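Maintenance notes for wooden work surfaces in a kitchen or small shop. Last revised January 28, 2024.

## Surface types

Treatment depends on the finish, so identify the finish first. Place a drop of water on a clean area and wait ten minutes.

- If the drop stays round, the surface has a film finish (varnish, lacquer, polyurethane).
- If it flattens slowly and leaves a faint mark, the surface is oiled or waxed and in fair condition.
- If it soaks in and the wood darkens, the surface is bare or the oil is spent.

Test near the middle, where wear is greatest, and again near an edge. The two results often differ. Treat the whole top according to the worse one.

## Routine cleaning

Wipe with a damp cloth and a small amount of dish soap, then with a second cloth wrung out in plain water, then dry. Follow the grain. Standing water does more damage than soap, and most of it collects along edges where the wood meets a metal rail. Run a dry cotton swab along that joint once a week. 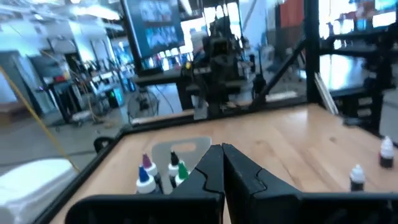
*Light wood top with a black metal rail at the edge.*

Do not use scouring powder on a film finish. Scratches from it are shallow but wide, and they hold dirt permanently. Ammonia cleaners will dull some lacquers and can darken oak.

Rails should be loosened by a quarter turn at each screw in February, when indoor air is driest, and retightened in summer. Wood moves across the grain with the seasons. A top fixed too firmly will cup or split – usually at the end nearest a heater.

## Stains

Food coloring is the most persistent stain in ordinary kitchen use. It is water-soluble, penetrates quickly, and is not removed by oil or wax.

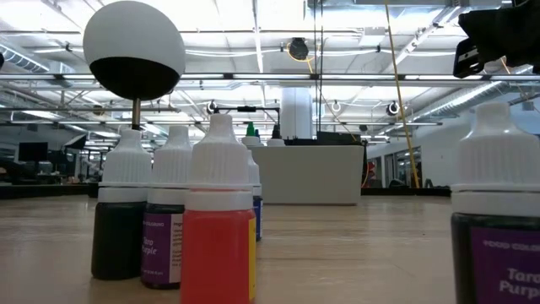 On a film finish, blot the spill at once and wipe with rubbing alcohol on a white cloth, after testing a hidden spot. Shellac and some lacquers dissolve in alcohol and should be wiped with soapy water only. On oiled or bare wood, proceed as follows:

1. Blot. Do not rub.
2. Mix baking soda and water to a thick paste and cover the stain.
3. Leave for 20 minutes, wipe off, and rinse.
4. Repeat once if color remains.
5. If color still remains, dab with 3 percent hydrogen peroxide, leave for an hour, and rinse.

Peroxide lightens the wood as well as the stain. Feather it outward with a damp cloth so the pale area has no hard edge. Dark colors, blue and purple in particular, may leave a shadow that only sanding removes.

Tannin stains (black marks under wet iron or steel) do not respond to baking soda. Use oxalic acid crystals dissolved in warm water, with gloves and eye protection, and rinse three times. Never mix oxalic acid with bleach.

## Sanding and re-oiling

Start at 100 grit only if there are dents or deep stains. Otherwise begin at 150. Finish at 216 or 220, depending on the brand of paper – the Harketow sheets sold locally are marked 216 and there is no practical difference. Going to 300 gives a smoother feel, but oil penetrates less and the coat wears sooner.

Vacuum, wipe with a barely damp cloth, and allow to dry for two hours. Apply oil thinly with a lint-free rag, wait 15 minutes, and wipe off everything that has not soaked in. Excess oil turns gummy and has to be scraped. Two coats a day apart are enough for a table. A chopping surface needs a third.

Food-grade mineral oil never hardens and must be renewed monthly. Tung oil hardens in roughly a week and lasts a year under light use. Clarwood board oil is a blend and falls between the two.

Rags used with drying oils can ignite on their own. Spread them flat outdoors until stiff, or store them under water in a metal can with a lid.

## Scratches and dents

A dent without broken fibers can be raised with steam. Lay a wet cloth over it and touch with a hot iron for a few seconds, then check. Repeat until the wood is level. This works on oiled and bare tops. Under a film finish it causes a white haze.

Fill deep scratches with hard wax, one shade darker than the wood. Abdelilah Chraibi prefers shellac sticks, which are harder but need a heated knife and some practice.

## Corrections

An earlier version gave the rinse after oxalic acid as one pass. Radwa Saber pointed out that crystals were still forming on her bench the next day, and the figure was changed to three.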